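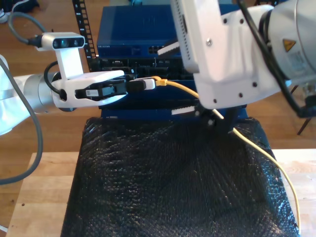
Count me in for the Plikness book! My copy came this morning and I've already lost half a day to it. I started with the appendix (I always do) and it's a beauty — entry lists, practice times, even the notes on who swapped gearboxes between heats. If the publisher ever wants to do a cover that catches the eye from across a room, the yellow of that network cable would do it, because that's very close to the yellow the Antal works cars wore, and the printed jacket makes them look like weak mustard. That's my only real gripe so far. The chapter on the Jestance hillclimb is worth the money alone. I had always believed the course was shortened after the second season, and the author has found the surveyor's sheet showing it was only the start line that moved, 34 yards down toward the bridge. I love this stuff!

On 14th October a list member wrote:
> Has anyone seen the new Plikness history yet? The flyer says 454
> pages and 249 photographs, and I'm wondering how many of those
> are the same ones we've all had since the old Stello yearbook.
> Also, does it settle the question of the third Antal chassis? My
> notes have it racing at Jestance in May with the long nose, but
> the program lists only two cars.

On the photographs: I recognized a few from the Stello yearbook, but they've been scanned again from the negatives and you can read the numbers on the doors now. Most of the paddock pictures were new to me. There's a double spread of the trailers lined up behind the timing hut that I keep going back to.

On the third chassis, yes and no. The author says it was there in May with the long nose, so your notes hold up, and that it was entered under the second car's number after a late engine change. The source is a scrutineer's carbon copy, reproduced on the facing page. What he can't say is where it went over the winter. He gives two versions and leans toward the one where it was cut up for the hubs and the rear axle. I lean the other way, mostly because of that odd car in the Stello sale list with the wrong wheelbase. Do you still have your copy of the list? Mine is missing the back page.

The print run is 4,000, so no need to panic, but the bookstore near me had sold out of its first box already. If anyone finds the lap chart for the second Jestance heat easier to follow than I did, please post. I think two of the columns are swapped.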